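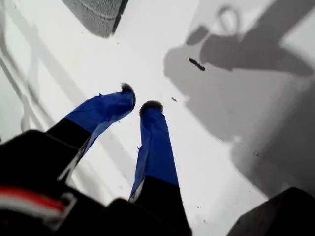

Syafiqah Manurung wrote to ask whether she should show the arm a wiping task by hand or drive it from the controller, and whether it matters if she mixes the two. It does matter. Pick one method for a given task and keep to it until you have a full set of demonstrations. The rest of this page covers both, with a cloth and a table as the job.

What you need

A table with a plain top. White is good for this, as crumbs show up on it.
A small towel, grey or any colour that stands out from the table.
Crumbs. Dry tea leaves will do.
The arm, its gripper and the Lumenta controller.
Painter's tape for the fingers, and pads for the tips.

Preparing the fingers

Bare plastic fingers slide over a towel. Put a soft pad on each fingertip and wrap tape round the upper part of the finger. Pull the tape tight and press the edges down with your thumbnail. Small creases are fine. A loose edge will catch in the pile of the cloth sooner or later, so go round again with a fresh strip if one lifts. Leave the joints clear.

Once the tape is on, open and close the gripper fully before you record anything. If a finger stops short, the tape is too low.

We use blue tape for every finger on this gripper. If you change colour halfway through a set, start the set again, as the model sees the fingers in every picture it learns from.

Showing by hand

Put the arm into free mode and hold it just above the wrist. Keep your other hand off the gripper. Move the arm at the speed you want it to work, which is slower than you would wipe a table yourself.

1. Begin with the gripper open and well clear of the table.
2. Press record, wait a moment, then bring the fingers down to the cloth.
3. Close on the cloth and press it to the table.
4. Draw it across the crumbs in one direction.
5. Lift, open, go back to the start and press stop.

Hand guiding gives you a good feel for how hard the fingers are pressing. The drawback is that your own arm gets into the camera view, and the model may learn to expect it. Stand to one side and check the recording before you make any more. If your sleeve is in it, delete it.

Driving it from the controller

Remote control keeps you out of the view, but you lose the feel of the table. New operators push down too hard. Turn the Naler force limit on the arm to 3 and leave it there for the first day.

Hold the controller level with your elbow and match its angle to the gripper before you press the clutch. If you press the clutch at an odd angle, everything afterwards is skewed and you will find yourself bending your wrist to make up for it. Let go of the clutch, reset and start again.

Steer by what the wrist camera shows you, with a glance at the table now and then. The shadow of a finger is a useful guide to height. As the finger comes down, the finger and its shadow move towards each other, and they meet at contact. Move your lamp if the shadow falls where you cannot see it, then leave the lamp alone for the rest of the set. 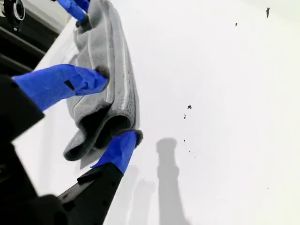 Kisturbridge, 25 May 2021

Pressing on the cloth is the part most people get wrong, so I have rewritten this section. The old one told you to spread the towel flat first. You don't need to. A bunched towel gives the fingers something to push into, and the folds hold together well enough for a short stroke. Set the fingers along the bundle, with space between them, so that both ends move when the middle does.

Do not tidy the towel between demonstrations. Pick it up, drop it and record from wherever it lands. If every demonstration begins with the same neat fold, the arm will only cope with that fold.

Do the same with the crumbs. Scatter them by hand and don't brush them into a pile. A stroke that misses a few is still worth keeping if the movement was steady. One where you stopped halfway to think should go.

Checking a set

Play each recording back at normal speed. Bin it if any of these apply:

the cloth slipped out of the fingers and you grabbed it again
the arm paused for longer than it takes to say the word "pause"
the fingers touched bare table hard enough to make the arm shudder
you reached in to move something

Yanti Pangaribuan keeps her failed grabs in a separate folder and uses them later to teach recovery. That works, but get the plain task running first.

Name the files by method and task, for example hand-wipe or remote-wipe, and write down which operator did them. Danang Chong and I wipe in opposite directions and didn't notice until the arm began to dither in the middle of the table. Agree on a direction. Ours is now away from the base.

Training

Load the set into Clarbridge, choose the task name and set the steps to 4,000. Leave the other settings as they are. When it has finished, run the arm with the force limit still on and your hand on the stop button. Try it with the towel in a place you did not use while recording. If it reaches for the old place, record more with the towel moved about and train again.

Folding the same towel is a separate job and needs its own set. I hope to have that page up in July.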